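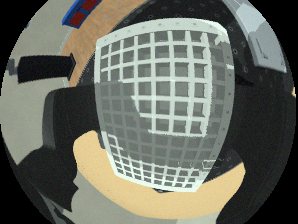 Unit 4: Port calls by sail training ships

Handout date 13/07/2022. Read before the seminar and bring your tide tables.

A sail training ship is a working vessel first and a visitor attraction second. Her port call is planned months ahead, usually by a ship's agent ashore. For the case study we use the barque Indov, which called at Ayaaba in March on passage from Zokura.

Main figures
Displacement: 1480 tonnes
Trainees aboard: 61
Visitors on the open day: roughly 700

Berth
The harbour office looks at length, draught and air draught. Masts matter as much as the keel. Indov could not use the inner basin at Ayaaba as the Pakotness road bridge is too low, so she lay on the outer quay - a longer walk for visitors, but clear of the ferries.

Pilot and tugs
Large sailing ships catch a lot of wind even with all sail furled. One tug stood by although the ship has her own engine.

Open ship
Only 100 visitors were allowed on deck at a time. The gangway was closed for an hour near low water, when it became too steep.

For next time
Work out the latest safe departure using table 3. State your under-keel clearance and show your working.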